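# Bench Technicians (Desktop Teardown and Parts Recovery), Pronau Works

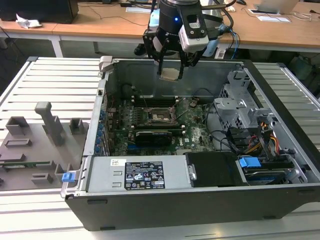

Adjoa Annan would put one line ahead of everything else in this posting: a person who forces a latch once will force it again, and the board pays for it. The rest of the team agreed to leave that at the top.

Fikovo takes in retired office desktops, strips them to component level, and returns tested parts to stock. The Pronau site is hiring bench technicians for the tower line. Work starts in February. Applications close 31 January 2026.

## The work

Towers arrive on pallets from the intake area. Each unit is logged, opened, and laid on its side on a slatted aluminum table. Side panels go to a separate rack and do not stay at the bench. A technician takes a unit from sealed case to sorted parts, then wipes down the table and pulls the next one. The site handles 600 towers a month.

Standard removal sequence:

1. Confirm the unit is disconnected. Hold the power button for 15 seconds.
2. Release the side panel. Record missing or damaged latches.
3. Disconnect drive power and data leads at the drive end first.
4. Slide out drives by the carrier handle. Drives go straight to the locked bin, never onto the table.
5. Release the expansion-slot latches and remove any graphics card. Press the slot tab fully before lifting.
6. Remove memory modules. Both end clips open before a module moves.
7. Remove the heatsink and processor. Cover the bare socket before any other work is done over the board.
8. Disconnect and remove the power supply. It is not opened at this site under any circumstances.
9. Remove the motherboard, with standoffs counted back into the tray.
10. Separate the chassis: sheet metal, plastic brackets, drive cage.

Order matters most at steps 5 through 7. A socket with its lever up and its contacts exposed is the most easily damaged part of the whole unit. Screws, clips and small plastic pieces dropped into the case are to be found before work continues. If a piece cannot be found, the unit is tagged and set aside.

## Sorting and records

Recovered parts are graded at the bench as A (test and restock), B (test, cosmetic damage) or C (material recovery). Grading is visual only. Electrical testing is done by a separate group in the next bay.

Each unit has a record in Zurkard, the site's parts database. The technician enters:

- chassis model and service label, if legible
- drive serial numbers
- memory type and slot position
- graphics card, if fitted
- socket condition, with a note on any bent contact
- anything unusual (corrosion, non-original cables, missing screws, signs of an earlier repair)

Records are closed before the next unit is opened. Batch entry at the end of a shift is not accepted.

## Requirements

- Prior hands-on work with desktop hardware. Paid, school or home experience all count.
- Able to identify common board connectors, memory types and drive interfaces by sight.
- Steady handling of small parts and fine contacts, with correction for close vision if needed.
- Able to stand for most of a shift and lift a full tower from pallet to table.
- Able to read and follow written procedures in English.
- Consistent use of wrist strap, cut-resistant gloves (chassis work only) and eye protection.

Useful but not required:

- Experience with tool-less office cases, where latches and slides replace most screws.
- Familiarity with drive custody procedures.
- Basic spreadsheet skills.

No certificate is needed. Candidates with expired certificates may list them.

## Conditions

| Item | Detail |
|---|---|
| Location | Pronau, tower line, ground floor |
| Type | Full time, hourly, paid every two weeks |
| Shift | Starts at 7 a.m. |
| Breaks | Two paid, one unpaid meal break |
| Probation | 60 days |
| Reports to | Bench lead, tower line |
| Tools | Supplied. Brunner driver sets and trays. Personal tools stay in the locker. |

Sheet-metal edges inside older cases are sharp. Training on this is given on the first day and is signed off before the new hire works alone. Phones and personal storage devices are not allowed in the drive area.

## Selection

The first stage is a short written application. The second is a practical session of almost two hours at a bench. Candidates receive one complete tower, a parts tray and the written procedure, and are asked to remove the memory, graphics card and drives, then enter the record. Speed is not scored. Assessors look at cable handling, socket protection, screw control and whether the record matches the tray.

Candidates who need a lower table, a seat or a different light level for the practical should say so in the application. The benches can be adjusted.

## How to apply

Send one page covering:

- hardware handled, with approximate dates
- one part you damaged or nearly damaged, and what you changed afterward
- earliest start date
- any limits on lifting or standing

Mark it "Bench Technician, Tower Line" and hand it in at the Pronau front desk, or use the form on the Fikovo jobs page. A résumé may be attached but is not a substitute for the page. Applicants for the practical will be contacted in February with a time and the bay number. Bring closed shoes.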